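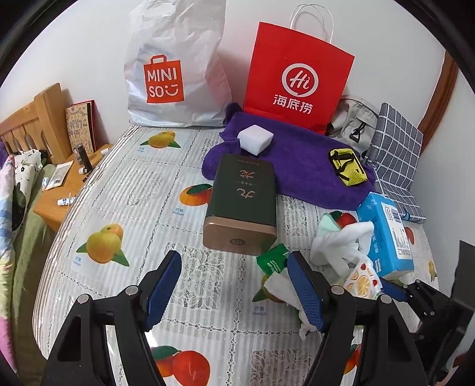
Small galleries should stop asking visitors to pay for silence. At the Lemaire rooms in Jimdale, where I went in July, the labels are so short that a person learns only the title and the year. I do not think this is respect for the art. Fruit printed on a mattress cover can please the eye with a one-word label – a painting with 78 layers of glaze deserves a few sentences more.

The Mondia gallery gives every work four plain lines, and I stayed there twice as long. I would like other galleries to try the same.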